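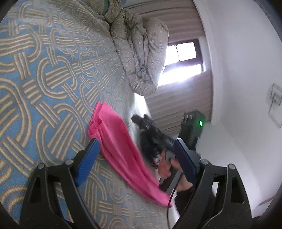
Wednesday, the pink one, unfolded.

I fold laundry on the bed. I have tried the kitchen table and the top of the washing machine, and I keep going back to the bed because it's the right height if I stand on the window side, and because things don't slide off it. The duvet gets shoved up to the far edge and the rest is work surface.

The bedspread is the one with the loops and bars on light blue. My wife picked it. I was against it at first and now I like it for a practical reason: the bars give me straight lines. I put the long side of whatever I'm folding next to a bar and I can tell right away if it's crooked. With the plain gray spread we had before, I would fold something, pick it up, and find one corner sticking out past the other.

I started caring about this when we moved to the apartment on Rivadeneira. The closet there is one tall cabinet with shelves and no drawers. The shelves are 900 millimeters wide and not very deep, and the top one is too high for me without the stool. In the old place I had a dresser and could stuff things in and push it shut. On an open shelf you see everything, and a bad stack falls over when you pull from the middle.

So I looked for advice. I bought a folding board from Stutico, a plastic thing with flaps. It makes every shirt the same size, and that size was too wide for my shelf by a couple of fingers. It's under the bed now. I also read a long post on the Tristby forum by a person who had sorted up to 1000 pieces of clothing and linen for a whole family. It had a table. I don't need a table, but I took one thing from it, which was to do the thin soft stuff first while I still have patience, and leave towels for the end.

Thin soft stuff is the hard part. Anything stretchy or light won't keep an edge. You lay it down, it bunches up at one end and goes long at the other, and when you pull it straight from one side the other side comes along. What I do now:

Pinch the top edge and lift the whole piece off the bed. Let it hang for a moment so the weight pulls the wrinkles down.

Lower it with the bottom hem touching first, then walk the top away from you until it's flat. Don't drop it.

Smooth it with the side of the hand, from the middle out. If you use your fingertips they catch and you make a new wrinkle.

Fold in thirds the long way, then in half, then in half again. I used to go straight to halves and the stack leaned.

It takes longer to write than to do. A full load takes me half an hour, or less if there are no sheets in it. I don't iron any of this. I used to iron T-shirts when I had an office job and I can't say anyone ever noticed.

Dark things go on the right side of the bed and wait there. I do them last of the small pieces because black fabric picks up lint from everything, and if I mix it in I end up going over it with the roller. Fleece is worse. It gives lint and takes lint. I keep it at the bottom of the dark pile and shake it out of the window before it goes on the shelf. 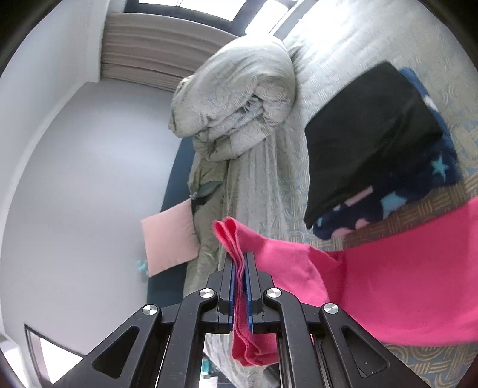

Vojtěch Oravec wrote under my last laundry post that I should stop folding thin things altogether and roll them. Rolled pieces stand up by themselves in a bin, he says, and you can pull one out without touching the others. He keeps his in fabric bins from Usano and hasn't restacked a shelf since he got them.

I tried it over the weekend with two bins borrowed from the hallway. It works for socks and undershirts. The bigger pieces came undone when I pulled out the one beside them, and a rolled T-shirt has creases going in every direction when you open it. He may have a tighter roll than I do. I'm going to keep the bin for the small stuff, on the second shelf where I can see into it, and go on folding the rest.

The bins were 145 for the pair, which I thought was high, so I'm not buying more until I know. If someone has a cheaper kind that fits a shallow shelf, leave the measurements in the comments, outside measurements please, with the handles.

Next load is sheets. I still can't fold the fitted one.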